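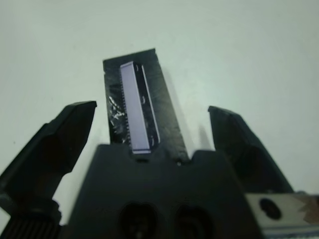

Black gripper, pale background

Why can I not land long combos in Fisville since I changed the television?

Judite Correia

Good evening to all. I play Fisville, the old skateboarding game, the first one and not the remake, on the original console with the original wired controller. I played it very much when I was a student and I started again in June, when my brother gave me back the console. On his old tube television I could do long combos without many problems. My best on the Detby level was a line of 281 thousand points, starting from the roof of the bakery, down the long handrail, a manual across the square and then the benches.

Now I have moved to a new flat and bought a flat television, and I cannot do the same line anymore. I fall all the time. The grinds are more or less fine, but the manual after the grind fails in most of my attempts, and the revert at the bottom of the ramp fails almost always. I press down-up as I always did and the skater simply rolls away, so the combo ends and I receive a very small number of points. Yesterday my best line on Detby was 102 thousand and I was playing for the whole evening.

I have tried the following things:

I cleaned the contacts of the controller and I tried also a second controller, which a friend lent me. It is the same with both.

I tried to switch off the vibration in the options menu, which I read somewhere. It did not change anything.

I started a new career in case my save was damaged. On the first level the tricks are slower, so I had the impression that it was better, but when I raised the statistics of the skater the problem came back.

The console is connected with the yellow, red and white cables to a small adapter box, and the adapter goes to the HDMI input of the television. The television does not have the old inputs. The picture is not beautiful but I can see everything, and the music is in time with the picture as far as I can hear.

My question is if this is a delay of the television, or of the adapter, or if I have simply become slow. I am thirty-eight years old and I would accept the third explanation, but I would like to exclude the first two. I also want to know if it is possible to play the second half of the career like this, because I am on the Drondmont level and there is a goal from Rainer, the skater with the green cap, where you must do a combo with three different gaps in it. I have tried it so many times that I do not want to hear his voice anymore.

Thank you very much for any help, and excuse me for the long text.

Arnaldo Cordeiro

Put the TV in game mode. Fixed it for me.

Madalena Marinho

Hello Judite. I had almost the same situation and I will write what I found, with some details, because the short version did not help me when I was searching.

I think you have become slow only a little, or not at all. What you describe is very typical for delay. The grind button in Fisville is generous. You can press it quite early and hold it, and the skater will lock to the rail when he arrives. The manual and the revert are different. The game wants the manual in a small window before the wheels touch the ground, and the revert in an even smaller one after. If the picture arrives late to your eyes, you press late also, and exactly these two things will fail first. So the pattern of your problems is a good indication.

There are two places where the delay can come from, and in your case I would suspect both.

The first is the television itself. Modern televisions do a lot of work on the picture before they show it: they make the movement smoother, they remove noise, they sharpen the edges. Each of these takes time. Look in the picture menu for a mode with the name Game, or sometimes PC. After you select it, go again through the menu and look if the smoothing of movement and the noise reduction are really off. On my television the game mode left one of them on, and it was in a different submenu, under the settings for "clarity". Some televisions also remember the picture mode separately for each input, so you must change it while the console is on and visible. I changed it the first time while watching the news, and then I was surprised that nothing was different in the game.

The second is the adapter box. There are cheap ones and better ones and from outside they look the same. Some of them keep a few complete pictures in memory before they send them out. You can test this if you know anyone who has a flat television with the old yellow input. Connect the console there directly, put game mode, and play the Detby line. If it is better, the adapter is guilty for at least a part.

About the music: please do not use it as a test. The adapter and the television delay the sound together with the picture, so they stay in time with each other, and both are late compared to your hands. I believed for a long time that I had no delay for this same reason.

A better test is inside the game. Go to free skate, stand still on flat ground, and do an ollie many times in a regular rhythm, looking only at the feet of the skater. Then close your eyes and listen to the click of the button and the sound of the board. With delay you hear click, and then the pop of the board clearly separated. On the tube television of my parents they are almost one sound. It is not scientific but it is free.

Now for the playing. Even with game mode you will probably not have again the feeling of the tube. You can learn to press earlier, and it takes less time than I expected. I did it like this:

Take the Detby level in free skate and use only the small ramp next to the fountain. Do not do any combo. Go up, do one grab, come down and revert. Try to press the revert when you would normally say it is too early. When it works six times one after the other, add the manual. When this also works, go to the square.

Do not practice on the long rail. The balance on the rail is another skill, and if you fall there you do not know which thing was wrong.

For the statistics, I would put the points first in manual balance and leave speed lower for the moment. You noticed correctly that slow tricks felt better. With less speed the window is the same, but you have more time to see the ground coming. You can put the speed back later, the shop lets you move the points between levels.

For the goal of Rainer in Drondmont, you do not need the route which the camera shows before the goal. It goes over the cable car station and it needs two reverts. There is an easier one: start on the wall behind the ski rental, grind the fence over the stairs (first gap), manual to the fountain edge and jump over the frozen basin (second gap), and then finish with the bench to the parking roof, this counts as the third. There is no revert in it at all. I passed it this way in the evening when I had already decided to stop.

I hope this is useful. Write please if the game mode changed something.

Judite Correia

Thank you Arnaldo and Madalena. The game mode was there, in the menu with the name "Picture preset", and I had never opened it. With the game mode the manual works in perhaps half of the attempts, so it is a clear improvement. The noise reduction was indeed still on and I have put it off also.

I did the test with closed eyes. Click, then pop, well separated. My husband asked me what I was doing.

The route without revert is a very good idea and I will try it at the weekend. The bench to the parking roof — do I need to jump from the end of the bench, or from the middle? I arrive always too low and hit the wall.

Madalena Marinho

From the end, and hold the jump button during the whole grind, so that the jump is fully charged when you leave the bench. If you still arrive low, come to the bench a bit from the left side. The roof is lower at the corner with the snow pile.

Eduardo Quintela

I do not agree completely with the advice to learn to press earlier. If you learn it this way and later you play at a friend's house on another screen, you will be early there and fall again. I have three televisions in the family where I play sometimes, and each one has a different delay, so I speak from experience. For me it is better to solve the hardware first and to practice after.

The adapter is the weak part in your chain. Before you spend money on another adapter, look if your console can give a better signal than the yellow cable. Many consoles of this period can use a component cable, with green, blue and red plugs for the picture, and the result is sharper. You will then need a converter which accepts these plugs. Look for one where the seller says clearly that it does not scale the picture, or says how long the delay is. If the description speaks only about "crystal clear quality" I would not buy it. Check also that your television accepts the resolution of the console without the converter enlarging it. Mine accepts it, the one of my sister shows only a blue screen.

The other possibility is the one which many people in the Fisville community prefer, to find a small tube television. People give them away for free, but you must collect them yourself and they are heavy. Take one with a remote control, because on some models the menu can be opened only from the remote. I found a little one in this way and it is standing on a stool in the corridor, where it is in the way of everyone. The game feels on it as it should.

One more thing regarding the vibration. Switching it off does not reduce the delay, this is an old rumor, and you can put it on again. In Drondmont it is even useful, the controller shakes a little when you lose balance on the ice.

Joana Louro

Same problem here but with the remake on the new console, does the game mode help also there? In the remake the revert is on a different button so maybe my problem is only this. Sorry to ask inside the topic of another person.

Madalena Marinho

Joana, it helps there too, but first look at the controls menu. The remake has a setting for the classic layout and it puts the revert where your thumb expects it. If it continues after this, open please a new topic and write which television you have.

Judite Correia

I come back only to say that I passed the goal of Rainer, with the route of Madalena, jumping from the end of the bench. The Detby line is still below my old result. My brother says I can have his tube television if I carry it down from the third floor, so I am thinking about it.

Related topics

Fisville: where is the last hidden tape in Detby
Drondmont level, the cable car does not start
Black and white picture with component cable
Which statistics to raise first in Fisville career
Can I copy my save to a second memory card
Fisville remake: how to unlock Rainer as playable skater
Most read in February 2021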